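PRESS RELEASE
For immediate use -- June

Kernum opens laundry folding and sorting room at Lodberg, next to the drinks store

Kernum has opened a folding and sorting room at its Lodberg site. Open now, no ribbon, work started the same morning. The room takes clean T-shirts, towels and plain cloths from guest houses, small gyms and holiday lets in the area and sends them back folded, sorted by colour and boxed.

First month's intake: 1033 pieces from 28 customers. Most of it towels. More T-shirts than expected, mainly from the gyms, who hand them out at the door and want them back on the shelf by the evening.

Until now folding was done at the back of the Bai laundry, on whatever surface was free. Mixed loads, wrong boxes, a good many phone calls. Customers asked for two things -- same fold every time, and colours kept apart. The new room is set out to do that and not much else.

Long white tables, pushed together so a piece can be passed along without being carried. White tops were chosen after a trial with darker ones, where marks on pale cloth got missed. Pieces are laid out one at a time. Shake, lay flat, smooth from the middle, sleeves in, fold. Towels go in half and then in thirds. Anything stained or torn is put to one side and goes back to the customer with a note, not folded in with the rest.

Boxes are plain brown cardboard, kept on the floor by the tables so nobody has to reach up with a full armful. One customer to a box. Flaps stay up until the box is full, then it is closed, labelled and moved to the door.
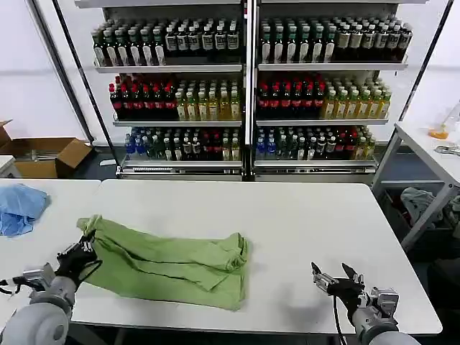

Kernum has kept the drinks shelving in the same room. Lodberg was a drinks store before it was anything else and the local trade still buys from it, colas and teas mostly, so the bottles stay where they are and the tables stand in front. Customers collecting linen can add drinks to the same order. Several already do. The guest houses in particular had been making two trips for what is really one shopping list.

"We had a dry room with good light and half of it was doing nothing," the company said. "Folding needs a table and a bit of space. It did not need a new building."

Keeping the two sides apart has been the main job. Drinks are restocked before 8 am, before any cloth comes out. No opened bottles in the room at any time. Tables wiped down at the start and again after the midday break. Cloths used for wiping are never put in with customer pieces, and are a differnt size so they can't be mixed up.

Colour sorting follows a short list. Whites, pale greens, pale blues, then darks. Pale greens and blues used to go together and came back to us as a complaint more than once, so they are now folded seperately and boxed in layers with a sheet of paper between. Customers who would sooner have everything in one stack can say so on the form.

The fold itself was agreed with Skalemico, which supplies shelving to several of the same guest houses. A towel folded in thirds fits its standard shelf without hanging over the front. T-shirts come out a little narrower, two stacks side by side. Fold cards showing both are free with a first order.

Room capacity is up to 245 pieces a day at present. Best day so far 219. Kernum does not plan to raise the figure over the summer and would like to see how the holiday lets behave first, as their loads come in lumps at changeover and then nothing for days.

Practical points for new customers:

Pieces must arrive clean and fully dry. Lodberg does not wash -- washing stays at Bai and can be booked on the same form.
Drop-off from 9 am, collection until 6 pm.
Bedding not taken for now. Fitted sheets under review.
Please empty pockets. Gym shorts especially.
Own boxes are welcome if clean and sound.

Prices are the same as at Bai until the end of the season. Existing Bai customers need do nothing, their orders have been moved over already. Anyone who has had a box go to the old adress should ring the Bai counter and it will be brought across.

Trade visitors can see the room most mornings, by arrangement with the Lodberg counter. Price list and fold cards on request from the same place.

ENDS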